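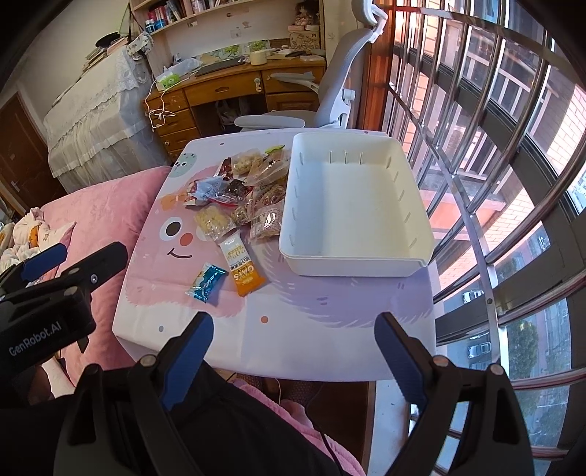 Re: [handheld-sessions] Draft rules for home recording, section 4

30 April 2021

On the snack packing task, the Sorance group wrote:

> We think 4.2 is too strict. It asks for the same table layout
> at the start of every take. In a real home things move. If the
> tray shifts a little between takes, why throw the take out?

I don't read 4.2 that way. It asks that the tray start empty and that all the packets start outside it, on the table. It says nothing about where each packet lies. A mixed heap is fine, and the Nikar people have been working that way since August. I would add one line saying the tray may sit anywhere both grippers can reach without the operator getting up.

What I do want kept strict is the grip. Thin film packets should be taken between the pads, one at a time, and lifted clear of the heap before moving sideways. We went through 1,446 takes from the Gistelar homes and marked 47 for review, mostly for dragging. 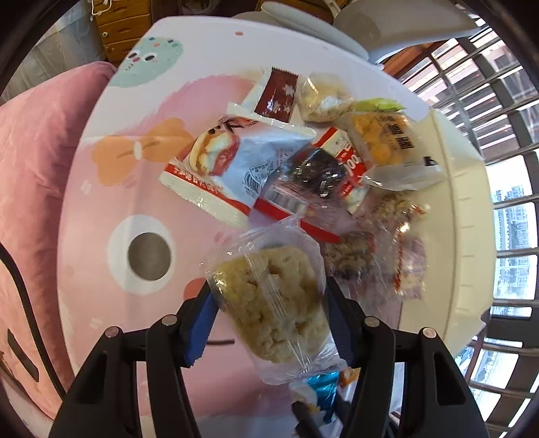
4.3 Packets and wrappers

Proposed text, please comment:

Use sealed packets only. Replace a packet once the film splits. Mix clear and printed wrappers in each heap - a set of all one kind is not accepted. Pinch the film or the food inside it, but do not squeeze hard enough to crush it. A dropped packet stays where it lands and the take goes on. Stop after 12 takes and rest your hands.

Tripathi asked whether boxes count as packets. I would say yes if they fit between the open jaws.

Still open: whether window light needs its own rule. I have no strong view on that one.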